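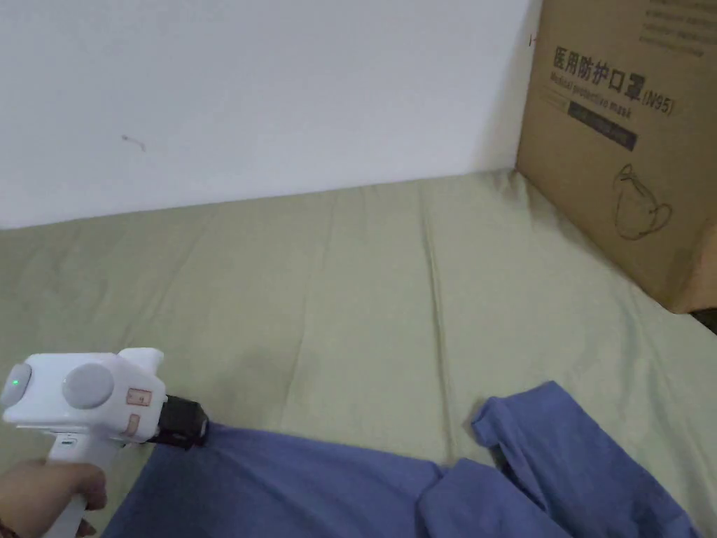 The Sison forum removed the Vikwood tenants' group in May. It had 480 members and a two-year archive of posts on rents, repairs and council votes. The notice cited "coordinated activity" and linked to a rules page that does not define the term.

Fernanda Pacheco, one of the two moderators, filed an appeal the same evening. The form allows one attachment and no reply address. An automated rejection arrived after 7 hours – it named no post and no rule number.

I have asked Sison for three things: the flagged posts, the rule applied, and whether a person read the appeal. The press address bounced. The general one sent a ticket number.

Members have moved to a mailing list for now. The archive is still offline.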